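The Zalar folding workbench, after a year in a cold garage

I said last August that I would come back and write this up properly once I had lived with the thing through a winter, and so I have, a bit later than promised.
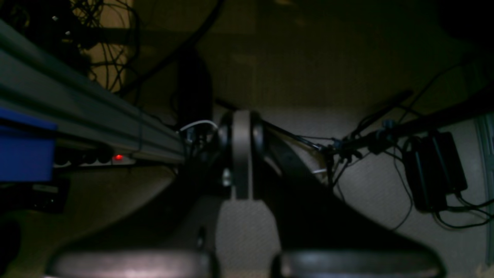 Kurthorpe Mender wrote in under the first post to ask whether the top stays flat once the damp gets at it, and added that there was no point telling people how nice a bench is in summer. Fair enough! It's the question I would have asked too, and it has shaped most of what follows.

So, the top. It is beech-faced, 31 millimetres thick, and it arrived oiled but only just, the sort of finish that drinks the first coat you give it and asks for another. I gave it two coats of Sirkov hard wax on both faces (do the underside, please, I beg you) and left it alone. By the middle of January I could slide a sheet of paper under the straight edge at one corner, and by spring I couldn't any more. That is all the movement I have had. My old bench, which came from a shop that has since become a tanning salon, went like a crisp in its first November, so I count this as a very good result.

The legs are the part I worried over before buying. Folding legs on a bench always sound like a poor idea, and I have owned a couple of wallpaper tables that proved it. These lock with a big sliding catch on each pair, and you feel them go home through the soles of your feet nearly as much as you hear them. Planing along the length is fine. Planing across is less fine — there's a small shudder at the far end of the stroke, and if you are working on something wide you will want to shove the bench up against a wall. I do most of my heavy planing with my hip against the back edge, which looks daft and works well.

I ought to mention weight. The makers call it portable, and I suppose a piano is portable if you have the right friends. I can fold it and walk it across the garage on its end, one corner at a time, and I can get it into the back of the car with help and a blanket. I wouldn't want to do that every weekend. If you are after something to take to other people's houses, the smaller Tomić trestle is a much better buy, and I still use mine for anything involving a saw and somebody else's kitchen door.

The vice is the weak spot. It grips well enough, but the jaws came out of parallel by a hair and there is no adjustment, so I ended up gluing a strip of thick leather down one side. It has been perfectly happy ever since, though I do think at this price I shouldn't have been cutting up an old handbag on a Tuesday night to finish somebody else's job. The handle also drops through with a clonk every single time. You get used to it. The dog hasn't.

Dog holes, then (the other kind). They are in two rows, nicely drilled, with a small bevel round the top so they don't splinter. The plastic dogs in the box are rubbish and went straight into the drawer of things I will never throw away. Beech ones turned from an offcut fit beautifully, and I spent a very contented afternoon making far more of them than I'll ever use.

As for what it cost, I paid 600 pounds including delivery, and it came in two boxes on the same morning, well packed, with the instructions on a single sheet. Putting it together took me 90 minutes with a pot of tea in the middle. The bolts all matched, the holes all lined up, and the only tool I needed that wasn't supplied was a decent socket for the leg brackets, as the little spanner they give you is made of something like cheese.

Would I buy it again? Yes, I would, for a garage like mine where the car has to come in at night and the bench has to go flat against the wall. If you have room for a bench that never moves, spend the same money on something heavier with fixed legs and a better vice, and you will be glad of it every time you pick up a plane. I'm going to put a shelf between the legs next, if I can work out how to do it without stopping the whole thing from folding, and I'll post the measurements when it's done.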